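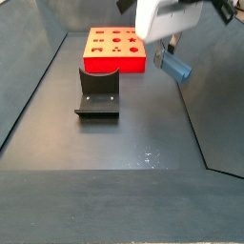

4.2 Naming the holes

The literature on shape sorters has been generous to the pieces and stingy to the holes. Pieces get names, colors, faces, and in the Humby catalog short biographies. Holes get a drawing on the back of the box. We asked adults to describe holes with no pieces on hand, and we expected the task to be dull for everyone. It was dull mainly for us. The layout we have in mind through most of this section is the one on the red block in Figure 3, nine openings in three rows of three, where a five-pointed star ends the middle row and an arch begins the front one. The star caused no trouble to anybody. The arch was a door, a tunnel, a tombstone, a mailbox, a slice of bread, "the McDonald's but only half," and, in one reply that we have kept on the office wall, "a U having a bad day."

Participants typed a name for each opening in whatever words they liked, with the instruction that someone else would have to find the hole from the name alone. After blank fields and one complete grocery list were removed, 1,187 names remained. Of these, 589 used the plain word for a shape (circle, square, star and so on) with nothing added. The rest leaned on a thing in the world, a position on the block, or a comparison to a neighboring hole. Darius Buzatu coded all of them, and Alby Waaka coded them again on a Thursday afternoon without looking at the first set. Where the two disagreed the stricter label was kept, which is to say Waaka's.

Plain shape words are efficient right up to the moment there are two of the same shape. The block in question has a round hole in the center and a larger round one at the front right corner, and the word "circle" will take a reader to either with equal confidence. Participants who noticed this added a size or a place. Participants who didn't notice wrote "circle" twice and moved on with their day. We had planned to treat the second group as careless. On reflection, a person who calls two round holes circles has made no error that geometry would recognize, and we now score these names as correct but unhelpful, a category with obvious uses elsewhere in academic life. 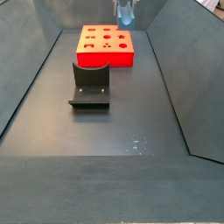

Openings made of several parts behaved worse. A pair of narrow slots side by side was called one hole by some people and two by others, and the choice had consequences further down the form. Anyone who took the slots as two holes reached the end of the middle row with a name left over and nowhere to put it. Several of these participants went back and renumbered everything. One wrote to us to report a mistake in the toy. The cluster of three small holes set in a triangle ought to have produced the same difficulty, and it did not. Nearly all the names treated it as a unit: "the bowling ball," "the plug," "the surprised guy," "paw, no palm." It seems that three dots make a picture of something and two slots make a pair of slots. Once a face has been seen in it, the cluster is a single object, and arguing about its parts feels rude.

We looked for this effect in commercial writing as well. The Imora archive holds 3,000 product listings for sorting toys, most of them composed by people who appear to have been paid by the adjective. Hole names are rare there. When a listing does mention the openings it usually gives their number, and the number is a fair guide to how the writer felt about multi-part holes. We found listings in which the text and the printed insert for the same toy differ by exactly the extra slots. No listing we read explained how it had arrived at its total. The Egilsson inserts are the exception in the archive, and they assign each opening a letter. This settles the counting problem and creates a new one, in that a child looking for the hole marked F must first know F.

A second complication is that names drawn from the hole and names drawn from the piece need not agree. A piece that is long and squared off at the end, with a groove running along it, can be described at length by its side view. The hole cares only about the end. Adults who had recently handled such a piece tended to carry its length over into the name of the opening ("the long one"), although an opening has no length in that direction to speak of. Readers given these names searched for a long hole and chose the rectangle, which is long in the sense they had been led to expect and wrong in the sense that mattered. We have started calling this profile leakage. Buzatu would like it noted that he voted for a different term.

Does any of this matter to a two-year-old? The usual answer is that small children do not read the insert and proceed by pushing. But the adult beside them talks the whole time, and what the adult says is made of exactly these names. "Try the tunnel" and "try the arch" are different pieces of advice to someone who has met a tunnel and has yet to be introduced to an arch. In the home recordings discussed in Section 5, adults changed the name of a hole between one attempt and the next with no sign of having noticed. The worst case we have goes from "door" to "mouse house" to "that one, honey, that one" and ends with the adult putting the piece in.

We make one modest recommendation. Anyone preparing an insert should name the openings aloud to a person who cannot see the toy and write down what that person asks. In our own pilot the first question was almost always "which round one?" The Uvent naming sheet, which we used in later rounds, leaves a blank line for it beside each hole. The line for the star was empty on every sheet returned.

Related items

Lids, flaps and other things children post objects through
Counting what is not there: holes in early speech
A short history of the printed toy insert
Which round one? Size words between adults and toddlers
Call for short papers, September issue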